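I gave Rorneck 14 days, and I'm still not over Gusport

Posted April 2, 2021

My sister had been on me about Rorneck since last July, so I finally caved and watched the whole first season (all eight episodes, mostly in my bathrobe). And wow, do I have feelings!

If you missed it, Holst runs a failing ferry hotel in the harbor town of Gusport, and her ex-husband shows up in the pilot wanting his half back. It sounds like a dozen other dramas, but the two of them bicker like people who've shared a tiny bathroom for years.

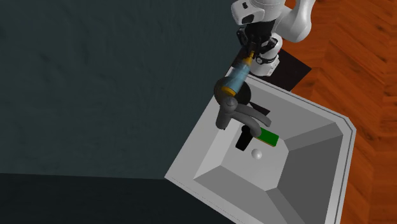 A light blue bottle held over the sink.

Meirion Lougher wrote every episode, and he loves a long argument. The one in episode five runs most of the hour, and I paused it twice just to text my sister in capital letters. She'd already seen it, of course, and sent back one smug thumbs-up.

My only gripe is the Hotex storyline, where a big chain tries to buy everybody out. I kept wanting to get back to the kitchen, where the good gossip is.

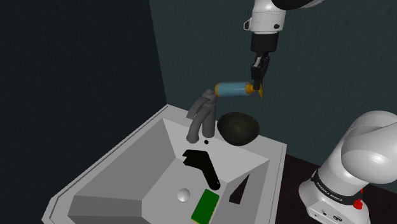

The bottle again, with its cap at the gripper's fingertips.

Season two is filming now, and Holst's mother is moving into room 123. I'm already nervous for the wallpaper.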